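Planning Your Kitchen Arm Setup: Frequently Asked Questions

Last updated 14th June

We get a lot of mail from people putting together their first tabletop arm for kitchen handling work, and we love it! These are the questions that come up most.

How much should I set aside for a first setup?
Plan on the arm being the biggest line, then keep 2,000 dollars back for everything else. Mounts, cables, spare fingertips and a decent table add up faster than you'd think. The group at Proststead spent their whole budget on the arm and then waited until July for a table.

Is one gripper enough?
For the first few months, yes. A plain two-finger gripper like the one on our Brerkari bench can do a surprising amount, and learning its limits is half the fun. Put the money for a second gripper into spare fingers – the textured ones wear, and you'll want a set in the drawer.

Do I need a wrist camera?
We'd buy one before almost any other add-on. A fixed camera gives you the whole table, but the arm blocks its own view right when things get interesting. A small one at the wrist looks straight down between the fingers.

How long does delivery take?
Our last arm took 9 weeks and the mount took 5, so order the arm first. Ask for the lead time in writing.

What should I buy for it to pick up?
Go to the grocery store! You want different shapes and finishes, and very little of it costs real money. A plastic tray is worth having too, and so is a peeler, which is wonderfully awkward to grasp.
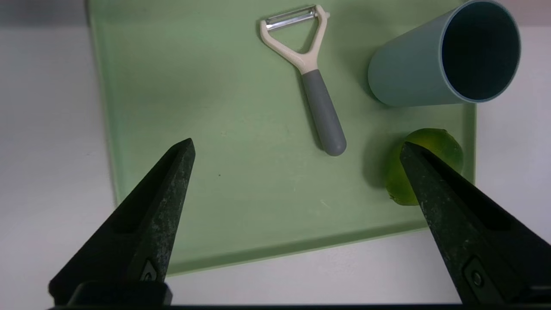
Peeler, cup and lime on the green tray, seen from the wrist.

Should I pay for a service plan?
The Güneş site did and was glad of it. Fandudley skipped it and keeps a box of spare parts instead. If someone on your team likes a screwdriver, the box is cheaper.

How much table space does it take?
Leave 8 inches clear past the arm's full reach on every side, plus a spot for the laptop. Measure before you order – doorways too.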